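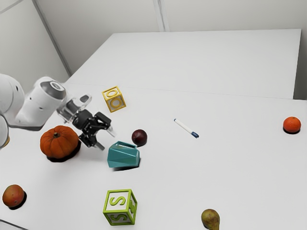

*Le bras simulé et sa pince à deux doigts au-dessus de la table d'exercice. Image de synthèse : club Sketari.*

**COMMUNIQUÉ DE PRESSE**

**Le club de robotique Sketari présente son projet de tri d'objets en simulation**

Asten, mars - Le club étudiant Sketari a le plaisir d'annoncer la présentation publique de son projet annuel, intitulé Plarico. Ce projet porte sur la programmation d'un bras robotique dans un environnement simulé. Les étudiants doivent lui apprendre à saisir des objets de formes très différentes et à les ranger selon une consigne écrite en langage courant.

La présentation aura lieu à 18 heures dans la salle Tovar, au rez-de-chaussée du bâtiment des sciences. L'entrée est libre et les représentants de la presse sont invités à venir à partir de 17 heures, afin de pouvoir parler avec les équipes.

**Un travail réalisé par les étudiants eux-mêmes**

Le projet réunit trois équipes. La première équipe prépare les scènes virtuelles, avec des fruits, des cubes à lettres et des objets de bureau comme un marqueur. La deuxième écrit le programme de commande du bras. La troisième est chargée des essais et tient le cahier des résultats, que les visiteurs pourront consulter sur place.

« Une prune et un cube ne se prennent pas de la même façon, et nos étudiants l'ont compris dès les premières séances », explique Marisol Quintero, responsable pédagogique du club. « Le cube a des faces creuses, la prune est lisse et presque ronde. Il faut donc réfléchir à l'endroit où les doigts de la pince vont se poser, et cette réflexion prend plus de temps que l'écriture du code. »

Le règlement interne du projet prévoit 70 essais pour chaque programme. La position des objets sur la table change à chaque essai, et les équipes ne la connaissent pas à l'avance. Un essai est validé lorsque l'objet demandé est déposé au bon endroit sans que les autres soient déplacés.

**Pourquoi la simulation**

Le club a choisi de travailler d'abord sur ordinateur, pour que tous les membres puissent participer, y compris ceux qui suivent les cours à distance. Chaque étudiant peut ouvrir la même scène chez lui, modifier un paramètre et envoyer son résultat à son équipe le soir même.

« Je suis arrivée au club sans aucune connaissance en programmation », indique Maureen Clegg, étudiante en deuxième année et membre de l'équipe des essais. « Au début, je notais seulement les erreurs. Maintenant je propose aussi des corrections, et mes camarades les discutent sérieusement - même quand ils ne sont pas d'accord avec moi. »

**Programme de la soirée**

- 17 h : accueil de la presse
- 18 h : présentation du projet Plarico par les équipes
- 18 h 45 : démonstration commentée sur grand écran
- 19 h 15 : questions du public

Les lycéens qui s'intéressent aux études scientifiques sont les bienvenus. Les inscriptions au club pour la prochaine année seront ouvertes à la fin de la soirée, à l'entrée de la salle.

**Contact presse**

Marisol Quintero, club Sketari, Asten
Les demandes d'entretien et d'images peuvent être adressées au secrétariat du club.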